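3.2 Storage of small parts in shared play collections

Toy libraries differ from book libraries in one respect that matters a great deal for their running costs: most of what they lend comes in pieces. A jigsaw, a shape sorter or a set of building blocks goes out as a single loan but has to be checked in part by part, and a set with a missing part is often withdrawn. Earlier work on lending schemes has dealt mainly with membership and opening hours. Far less has been written on how the parts are kept between loans.

We looked at two schemes, one in Sandham and one in Billumley. Both lend free of charge to families with children under five, and both are run from rooms used for other purposes in the evening. Between them they held 783 sets when the study began in October. The Sandham scheme stores its sets in drawstring bags hung on hooks. Billumley uses lidded boxes on open shelving, with a card inside each lid listing the contents.

Staff at both sites were asked to keep a written record of each return over the study period. The record gave the name of the set, the number of parts expected, the number found, and whether the borrower had mentioned a loss before the check was made. We did not ask for the borrower's name. Sets that came back after the end of the period were left out of the count and are treated here as still on loan.

For the purposes of the record, a part was any loose piece that a child could pick up and put down separately. Boards, trays and containers were entered as one part each. This follows the rule used by Borbély in an earlier survey of nursery stock, with the difference that we counted instruction sheets as packaging and Borbély counted them as parts. Small coloured blocks of the kind in Figure 2 were entered singly, whatever their shape.

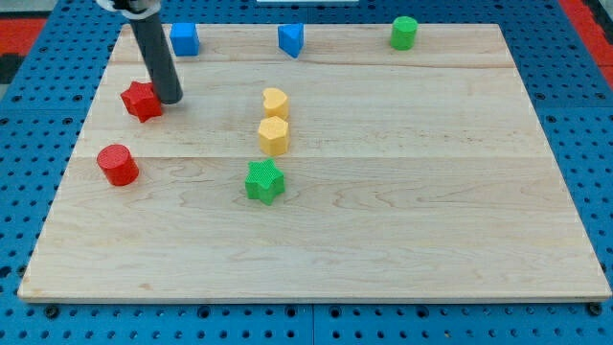 Department of Childhood and Community Studies, Arnham

Figure 2. Small coloured blocks on a pale wooden board.

Block sets caused more trouble in the record than any other type. Where two sets had blocks of similar size, parts from one were sometimes returned with the other, so that a shortage in the first appeared as a surplus in the second. We asked staff to note surpluses as well as shortages, and the two were matched afterwards by Afroza Mondal, who had not taken part in the checking. A matched part was treated as misplaced and an unmatched one as lost.

The contents cards at Billumley were liked by staff but were not always kept up to date. When a part had been lost for good, some staff altered the card and others left it as it was, on the grounds that the part might still turn up. The bags at Sandham had no card. Staff there worked from a ring binder kept at the desk, which only one person could use at a time, and queues formed towards the end of the morning session.

Neither scheme charged for lost parts. Staff at Sandham said that charges had been tried before and had led some families to stop borrowing, though no figures were kept. The effect of charging is outside the scope of this paper. Section 3.3 sets out how the return records were coded and how we dealt with entries that could not be read.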